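Bandside Help > Robot software > Data and training

Left gripper lets go early on playback, right one is fine. Time sync or something else?

Posted Nov 24, 2020 by carpetbench

Hi all, longtime reader, second time posting. I've got a two-hand setup where a person wears or holds the grippers and we record everything, then train a policy that drives the same jaws on real arms. Recording goes through Baltard (the logger, stock config except for one thing I'll get to) and training is Costello with the default chunked policy. My little corner of the lab in Plellcombe is all low tables and carpet, so please picture me sitting on the floor while I type this.

The task is boring on purpose. There's a cup on the table and something long and thin, like a brush or a pen. Left hand picks up the thin thing, holds it, passes it to the right hand, right hand puts it in the cup. We have 404 episodes of it now. I've watched far too many of them and the demos look good to me. People are smooth by the tenth try or so, and we throw out anything with a drop in it.

When I run the trained policy, the reach is lovely. The left arm goes to the right spot, the jaws close, it lifts... and then somewhere in the lift the left jaws open a tiny bit. They don't open all the way. It's just enough that the thin thing tips and slides out. Then the policy carries on as if it were still holding it, and the right hand does a very polite handover of nothing. It does this on most runs. With a fat marker the same policy works nearly every time, which is what's making me nuts.

Stuff I've tried so far, in no real order:

I retrained with a longer action chunk and with a shorter one. The shorter one looked twitchier and dropped it sooner.

I turned off image augmentation, in case the random crops were cutting out the jaws. No change that I could see.

I swapped the left and right hardware and rebuilt the calibration files. The problem stayed on the side that does the picking, so I don't think it's a bad servo.

I also plotted the left jaw width for one episode, picked at random. It has 3149 frames at 60 per second. In the video the jaws are clearly shut on the thing at frame 996, and in the width plot they're still on the way down at that point. They get there a few frames later. So I got excited and thought "aha, sync," shifted the whole width column by that gap, retrained overnight, and came back to a policy that grabs a bit earlier and drops it exactly the same way. I was so sure!
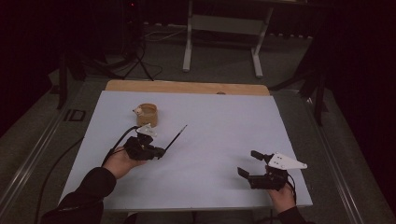 The one thing I changed in the Baltard config is the stamping. The camera and the two width sensors come in over different cables and drivers, and by default every message gets its hardware stamp if it has one. Our width boards don't have a clock worth the name, so I set all the streams to use arrival time on the recording machine. I figured at least they'd all be wrong in the same way. The motion sensors run at 500 Hz and seem happy, and the poses we get out of the tracking look clean when I replay them over the video.

Two things I'd love help with. Is arrival time a terrible idea here, and could it explain a small gap like the one I saw? And if it isn't the timing, what else would make a policy loosen up during the lift, only with thin objects? I can share plots. I'd rather not recollect everything before the January demo if there's any way around it, my knees can't take it.

ottersandwich

I had something like this and it was just not enough data. 404 isn't a lot for two hands. I'd collect more, and mix up where the cup is and how people hold things, and the model will sort it out. Also try a bigger image size, the thin objects get lost when everything is shrunk down. We went up one size in Costello and our grasps got better. Might be the same thing for you.

(Watch your memory if you do that, I had to cut the batch way down.)

slowloop

More data won't hurt, but I don't think it's your problem, and I'd be sad if you spent December on the floor for no reason. The reach works and the fat marker works. I think you have two separate bugs, and you found the smaller one first, so fixing it didn't help much. I've been down both of these holes.

Timing first. Arrival time isn't evil, but "wrong in the same way" is the part that doesn't hold. A camera image gets exposed, read out, compressed and shipped before your machine ever sees it, and a width reading is a few bytes on a serial line. If arrival time were the only issue I'd expect the images to be the late ones, and you're seeing the widths come in late. That tells me something is holding the widths back. In Baltard the usual suspect is the low-pass filter on slow serial inputs, which is on in the stock config (look for the smoothing entry under the input, I forget what it's called in your version). A filter like that doesn't shift a signal, it smears it. Sliding the whole column over will make one point line up and leave the rest a little off, so I'm not surprised that the retrain did nothing for you.

What I'd do is turn the filter off for recording and keep the raw numbers. If you want smoothing, do it offline with something that runs forward and backward, so it doesn't add lag. Then measure the leftover offset with a tap test: hold the gripper where the camera can see the jaws, snap them shut and open a bunch of times at uneven intervals, and slide the width curve against the jaw opening you measure in the images till they match best. Do it at the start of each session, for each hand. Ours drifts whenever somebody moves a device to another USB port — I wish I were joking — so we save the offset with the session and never reuse an old one. Check it at the end of a long session too, in case the clocks wander.

For the demos you already have, you can do the same matching on the grasps themselves. It's fiddlier, but every episode has at least a couple of closes in it. You won't get the unfiltered widths back, but if you know the filter settings you can undo a good bit of the smear. I'd try that on twenty episodes before doing anything to the whole set.

Now the drop. Here I'm guessing more, but it smells like the width numbers near zero. When a person squeezes a hand-held gripper, the width sensor records where the jaws ended up, and with a thin stick that's a hair above fully closed. Your policy learns to output that number. On the real arm, commanding the jaws to the exact width of the object gives you touch and no squeeze. Add a bit of prediction error on top and half your commands are a touch too wide. With the fat marker the pads squash more, so the recorded width is already smaller than the marker and you get some grip for free.

You can check this without training anything. Take one demo, replay its recorded widths straight into the real left gripper with the thin thing placed between the jaws by hand, and lift. If it slips out on plain replay, the policy never had a chance.

If that's it, the cheap fix is at the controller. Once the commanded width is under some small threshold and the motor current says there's contact, switch to a light force hold, and don't let go until the command goes clearly above a second, larger threshold. Two thresholds, please, or it'll chatter. A cleaner fix is to relabel the gripper action in the demos: during a hold, replace the width target with a slightly smaller one. I've done both, and I liked relabeling better in the end, but the thresholds took me an afternoon and the relabeling took me a week.

mittens_v2

+1 to the replay check, do that before anything else.

One more place to look, and it bit us hard. See how the widths are normalized. If Costello is using min and max over the whole dataset, one glitchy session with the sensor reading way open will squash all your thin grasps into a sliver at the bottom of the range. Then the loss barely cares about the difference between holding a stick and almost holding it. Print the stats file. If the max is bigger than your jaws can physically open, there's your glitch. We clip to the real travel of the jaws now before computing anything.

Also zero the jaws each morning. Squeeze shut with nothing between them, log a few seconds, subtract. Our two hands disagreed on what "closed" meant for months, and the side that did the picking was the one that suffered, same as yours.

I wouldn't touch image size yet.

carpetbench

Oh wow, thank you, this is so much more than I expected. Did the replay check over lunch, and slowloop called it: raw recorded widths, stick placed by hand, slid right out on the lift. Three tries, three drops. And the smoothing was on for both width inputs, I'd never even scrolled down that far.

The stats file has a max that's nearly double what our jaws can do, so I get to go hunting for that session too. I'm putting in the two thresholds first and clipping the widths, and I'll do the tap test tomorrow before we record again. Is there a sensible way to pick the contact current if the two motors read a bit differently at rest, or do you just set it per side?

slowloop

Per side. Log the current while the jaws open and close on air a few times, take the highest value you see, and put the threshold a little above it. Redo it if you change the pads.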